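Chapter 6
Sorting Fruit at Home and in the Store

I learned to sort fruit from Gizella Erdős, who ran the produce stand at Piltov Market when I was in high school. My first morning there I dumped everything into one big bin (I was so proud of how fast I'd been!) and she made me take it all back out again. Apples with apples, she said, and the lemons where people can find them.

I still think about that when I unpack my groceries. Clear trays are my favorite thing for this job, the shallow kind you can see through from any side. I like a long, narrow one for apples, lined up stem to end, and a divided one for citrus, with a spot for each piece.
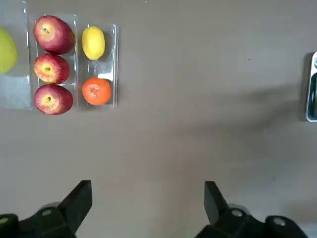
Apples give off a gas called ethylene, and it makes other fruit ripen faster. Pears are touchy about it, so I give mine their own tray and check them with a thumb near the stem every day or 2. Lemons and mandarins don't mind so much, but they do dry out on the counter, and mine go in the fridge by the end of the week.

In this chapter we'll work through a storage chart, then visit the stockroom at Massawe Foods, where Kinga Nyitrai and her crew handled 1,688 crates in January. Before you read on, take a look at the fruit in your own kitchen and write down where each kind is kept.

Key terms: ethylene, ripening, bruising, shelf life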